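Why Do Cables Get So Tangled?

Have you ever reached for one cord and pulled up five? It happens on nearly every desk in the world, and there is a pretty neat bit of science hiding in the mess!

A cable is long, thin and bendy. Each time it gets bumped or pushed aside, its loose end can slip over or under another part, and that's how a knot gets started.

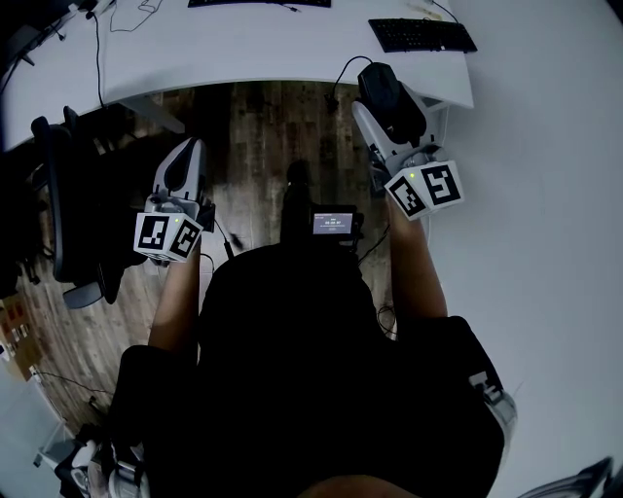 Longer cables tangle more easily, because they have more room to loop around (think of long hair on a windy day). A short, stiff cord hardly ever knots up at all.

So what are all those cords for? Some carry electricity, and some carry messages. When you press the letter K on a keyboard with a cord, a tiny signal zips along the wire to the computer, faster than you can blink.

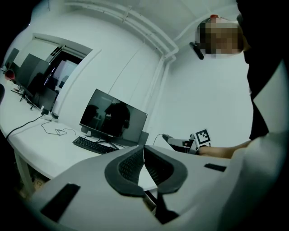
A keyboard and a computer monitor share the long white desk.

Now, cords like to hang down behind desks, where feet and rolling chairs go. A chair wheel can pinch a cord, and a foot can catch in one, so it's a good idea to keep them up off the floor if you can.
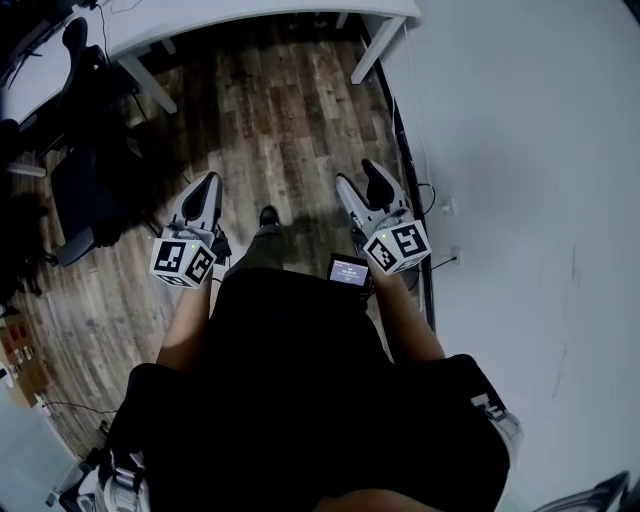 Ready to tidy? Ask a grown-up to unplug things first. Then find a loose end and follow it slowly, wiggling the loops open as you go. Pulling hard only makes knots tighter! 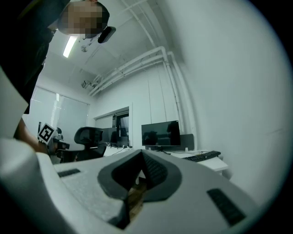 Try It Yourself

Put a piece of string in a box with a lid, shake it for a bit, and peek inside. Did it knot? Now try a shorter piece!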